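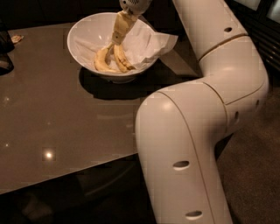
From: Dilruba Fakir
To: Flamwood list
Date: May 31, 2022
Subject: Re: old site down?

Sorry for slow answer, typing between errands. Yes the old site is gone for now, temporary page is up with just the email link and the six newest prints. Jomar is moving the archive over to Lumanlan, he got the posts from 2 of the blogs across but the comments are a mess - half of them came in with no names. Lorna's guest posts look fine.

If you bought something in February and never got the receipt, write to me direct, NOT the old contact form. The form still says "thank you" but it goes nowhere.

Precious Castillo wrote:
> Hi all, I had the Flamwood blog bookmarked and now I get a blank
> page. Is it moving or did you quit? Also wanted to ask if the
> Ruston drawings are still for sale, I was saving up for the one
> with the ferry. And what happens to the links in my own posts,
> I must have around 300 pointing at you.
> Precious

Not quitting! Ruston drawings are still for sale, the ferry one too, I'll put it aside for you till you say. Same price.

Links - Jomar says old adresses should forward once the domain is switched. Don't change anything yet. The Fevau pages won't forward, those have to be redone by hand and Virgilio is on that when he gets back.

More when I know more, have to run

Dilruba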